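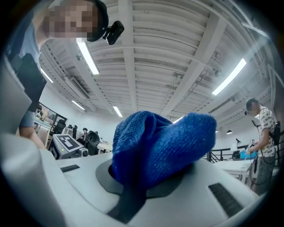

Blue cloth in the gripper, folding task.

December, 4.10 pm

Wiping and folding again all afternoon. Cloths are the blue microfibre ones. The grip holds best when you take the cloth near the middle and let the rest bunch up. Taken by a corner it slides, and then you spend the next few seconds chasing it across the table.

Total at close was 136 usable runs. Target on the Dalasier sheet is 700 before we move to trays, so we are behind, but the sheet was written before anyone had tried cloth.

Amber De Haan came over from the Gulthorpe site after lunch. She ran the cleaning crew there for years and now splits her time between the crew and us. She watched a few runs and said we were folding like people who don't fold for a living. Her crew folds in half twice and wipes with one face at a time, then turns to a clean face. We had been scrunching the cloth and rubbing. Changed the task card to match hers. Runs from before the change are tagged "old fold" and should be kept separate.

She also passed on what the crew is asking. Main questions:

Who does the benches once the machine does the benches. Current plan from Meijer is that the crew keeps washrooms, glass and anything above shoulder height, and the bench rounds go to the machine overnight. That takes almost 2 hours off the late shift. Amber wants it in writing whether those hours are cut or moved to other work. I don't know and told her so. Have emailed Meijer.

Who gets called when it stops. At the moment that's the shift lead, with no extra pay and no training. Should be sorted before the trial starts.

Whether the crew can do some of the recording. I think yes. They are faster than us and their habits are the ones we want copied. Would need to be paid at our rate, not theirs.

Wrist notes: mine was sore by the third block. Cut blocks to 20 minutes with a proper break between. Put the same on the card for everyone.

To do:
Wash cloths, no softener.
Send Amber the new task card to check the wording.
Ask Zukitz for a price on spare finger pads.
Chase Meijer about the late shift hours.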